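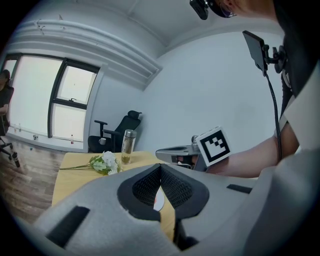

"Ask me what it learned, and leave out how much we fed it," Efa Lougher says. I had asked about the 3,000 demonstrations Vusa wants by December. She runs collection at its Lendham site, where people work at a table with hand-held grippers, and the target clearly bores her.

So what has it learned? "Tables like ours." She has 1,498 examples accepted so far and trusts the recent ones more – the early batch was too tidy.

I put it to her that a pale table with a tumbler of tea on it is still one table. She doesn't argue. Cadi Parry, who reviews the recordings, goes further. "We held back 100 and it did well on those. Same room, same hands. I wouldn't call that a test."

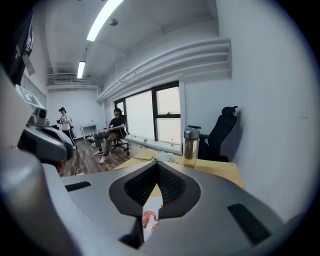

## What would change their minds

Parry wants three more sites before anyone says the word "general" again. Lougher would settle for one, provided her own people stay out of it. Vusa has agreed to neither. "They like the number," Parry says.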